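ok so the table. been meaning to post this for weeks, thread i guess

got it secondhand when the Bassi office was clearing out. seller said 12 people fit around it. maybe if they're all friends

first night i put a hot pan on it. yes really. white ring the size of a dinner plate. felt sick

asked in the woodwork group and got 8 different answers. mayonnaise. toothpaste. an iron. somebody said just buy a tablecloth

Natalina D'Amico was the one who talked me down. said stop putting food on it, find out what the finish is first. good advise

it was old wax over something. so off it all came. mineral spirits, rags, windows open, then sanding. 120 then 180 then 220 by hand, always with the grain. 3 evenings. arms dead

tip: pencil squiggles all over before each grit, sand til they're gone. otherwise you miss spots, i missed plenty the first round

ring was gone after the 180!!! did a little dance in the kitchen

went with a hardwax oil, Gistov, the clear one. wanted it to stay pale. the orangey stuff is not for me
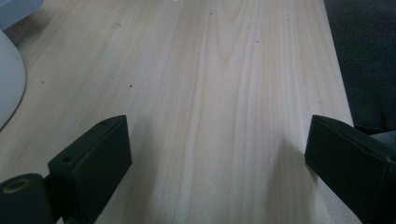 the grain up close. love those pointy loops

didnt even know that pattern had a name. cathedral grain. been saying it to everyone who comes over

stripes get stronger toward the right, left side is way calmer. i like the stripy end, that's my seat now, sorry

to whoever asked: thin coats. THINNER than that. wipe off the extra or it goes gummy. leave it overnight before you even look at it

and lay the oily rags out flat outside to dry, dont ball them up in the trash, they can catch fire on there own

next up is the bench from Nostodmont. it has paint on it. several paints. pray for me

also need trivets. taking recs, cork or whatever, nothing fancy

ok dinner, more later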